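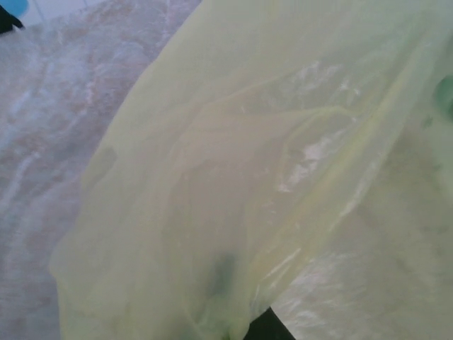 Evelien Martens writes that her scale settled on a different zero each morning until she moved it off the carpet, and asks that the manual put the floor check ahead of everything else. Section 4 has been reordered accordingly. The remainder of the section is unchanged from the edition of 8 August 2019.

4 Setting up the Dradus floor scale

4.1 Before you start

The scale is shipped with the four load cells locked. Do not stand on the platform or place anything on it until the locks have been released (step 5). Damage to a locked cell can't be repaired on site.

You will need:
the hex key taped to the underside of the display bracket
a spirit level
the 20 kg test weight, or any certified weight of 10 kg or more

4.2 Placing the platform

1. Choose a hard, level floor. Tile, concrete and glued wood flooring are suitable. Carpet, rubber matting and floating floors are not.
2. Leave a gap of 80 mm between the platform and any wall or cabinet.
3. Turn the platform upside down on a blanket.
4. Check that the rubber pad is seated on each of the four feet.
5. Turn each red transport lock a quarter turn to the left and pull it out. Keep the locks. They must be refitted before the scale is shipped again.
6. Turn the platform right side up. Two people are required for the large model.
7. Adjust the feet until the bubble is centered in both directions, then tighten the lock nuts.

Caution: Do not slide the platform across the floor with the locks removed. Lift it.

4.3 Connecting the display

1. Route the cable through the clip at the rear of the platform. The cable must not pass under a foot.
2. Push the plug into socket A until it clicks. Socket B is for the label printer only.
3. Connect the power supply and press ON. The display runs a segment test and then shows the software version.
4. Wait until the warm-up symbol goes out.

Note: If the display shows 843, the plug is not fully seated. Switch off, reconnect and switch on again.

4.4 Setting zero and tare

Zero is the reading of the empty platform. Tare is the weight of the container, which is subtracted from the load.

1. With the platform empty, press ZERO. The display shows 0.00.
2. Place the empty container on the platform and press TARE. The display returns to 0.00 and the NET symbol comes on.
3. Add the load and read the net weight.
4. Remove the load and the container. The display shows the tare as a negative value. Press TARE again to clear it.

Thin bags normally weigh less than one display step and don't need to be tared. Set the bag fully inside the platform outline. Any part that touches the floor or the wall carries weight away from the cells, and the reading will be low. Fold in loose handles before reading the display.

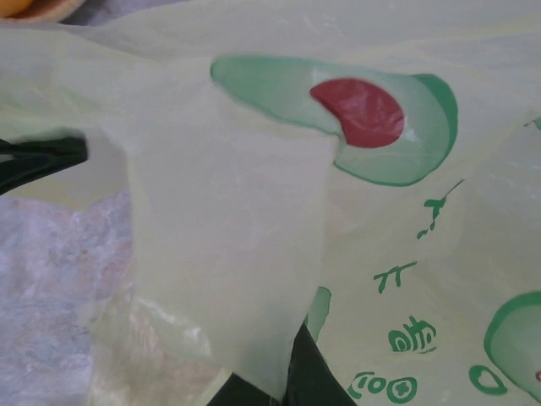 Fig. 4-2. Thin plastic bag with printed design.

Crates, buckets and drums must always be tared. To store a tare, hold TARE until the display shows a memory number, select a number from 1 to 9 and press OK. Stored tares are kept when the power is off.

4.5 Calibration check

Carry out this check after set-up, after every move, and once a year. Sites that record weights for billing usually do it in February, before the annual report.

1. Leave the scale switched on for one hour.
2. Press ZERO.
3. Place the test weight at the center of the platform and note the reading.
4. Repeat at each corner, 100 mm in from both edges.
5. Compare the five readings. They must agree within two display steps.

If a corner reading is out of range, check the foot at that corner and repeat the check. If it is still out of range, follow the corner adjustment in Section 7.

Caution: The service menu (code 72) changes the factory calibration. Use it only when Section 7 tells you to.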